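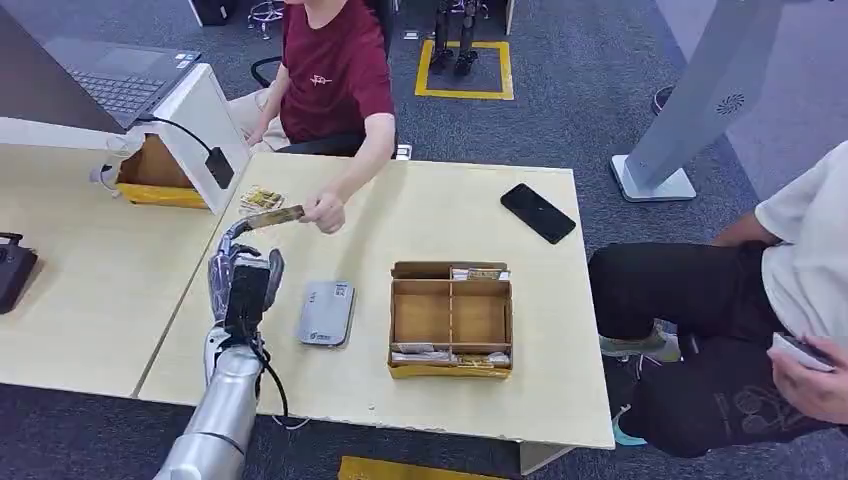 How long should a warehouse keep paper delivery notes once they have been scanned? At Vener we keep them 35 days, long enough to cover one full billing cycle and the dispute window after it.

Filed under: Talks / Records and Storage

Slide 1. Title. Mention that slides go up afterward. Questions at the end.

Slide 2. Starting point. The Vener site took in over 1,000 delivery notes a month. Paper was filed by carrier, then by date. Finding a note meant knowing the carrier, and the billing team usually had only the order number.

Slide 3. What changed. Notes are scanned at the dock and indexed by order number in Clusitico. Paper goes into a dated box. No sorting inside the box.

Slide 4. Index fields. There are 4: order number, carrier, dock door, date received. We tried adding pallet count and dropped it. Dock staff left it blank when the truck line was long.

Slide 5. Errors. In the December audit, 122 scans had a wrong or missing order number. Most came from the Vandenberghe forms, where the order number sits next to the customer reference and both start with the same prefix. Pause here and show the form layout.

Slide 6. Fix. Skisomar changed the scan template to read the lower field only. Handwritten notes still go to manual entry.

Slide 7. Disposal. Box is pulled on its due date, checked against the open disputes list, then shredded. Any note in dispute moves to a separate folder and stays there until billing closes the case.

Slide 8. Open items. Damaged notes, and duplicate scans from split loads. Skip if short on time.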